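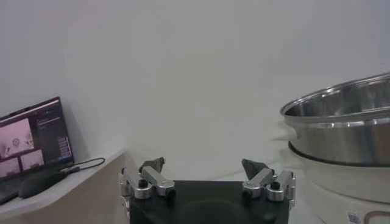 3.2 Aufbau in der Werkstatt

Der Aufbau entstand in der Gemeinschaftswerkstatt Favomberg und wurde dort über 21 Abende schrittweise erweitert. Zwei Arme arbeiten an einem gemeinsamen Tisch. Die Steuerung läuft auf handelsüblichen Rechnern, die Software Flellero wurde von den Autoren in der Werkstatt geschrieben und liegt in der Version vom 30.05.2018 vor. Halterungen und Adapterplatten wurden vor Ort gefertigt. Die Materialkosten dieser Teile betrugen rund 525 Euro, die Arme selbst sind darin nicht enthalten.

Jeder Greifer wird über seine Öffnungsweite und einen Grenzwert für den Motorstrom angesteuert. Eine Kraftmessung an den Fingern gibt es nicht. Für weiche Objekte wurde der Grenzwert von Hand eingestellt, zunächst an Schaumstoffwürfeln, danach an Lebensmitteln. Das Verfahren folgt im Wesentlichen der Anleitung von Fujimoto und Honda aus dem Iwasaki-Projekt, die für einen einzelnen Arm geschrieben ist. Die Kalibrierung der beiden Armbasen zueinander kam neu hinzu und muss nach jedem Umstellen des Tisches wiederholt werden.

3.3 Aufgabe und Arbeitsraum

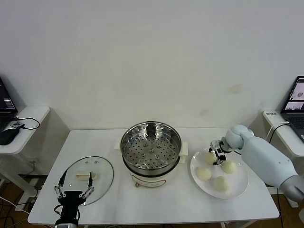

Abbildung 6: Arbeitsraum mit Dampfgarer, Glasdeckel und Teller.

Als Testaufgabe wurde das Beladen eines elektrischen Dampfgarers gewählt. Sie verlangt von den beiden Armen unterschiedliche Griffe und lässt sich ohne besondere Vorrichtungen wiederholen. Der linke Arm ist für den Deckel zuständig, der rechte für die Teigtaschen. Beim Deckel bietet sich der balkenförmige Griff quer über dem Glas an, dessen Seiten von den beiden langen Fingern umfasst werden können. Die hellen Teigtaschen auf dem weißen Teller (Abb. 6) heben sich dagegen nur schwach vom Untergrund ab, und der Metallrand des Garers spiegelt. Die Segmentierung nach Farbe wurde deshalb verworfen.

Insgesamt wurden 867 Durchläufe aufgezeichnet. Abgebrochene Durchläufe blieben im Datensatz und sind als solche markiert. Die Auswertung nach Teilschritten folgt in Abschnitt 4, ein Vergleich mit dem Aufbau in Skemville in Abschnitt 5.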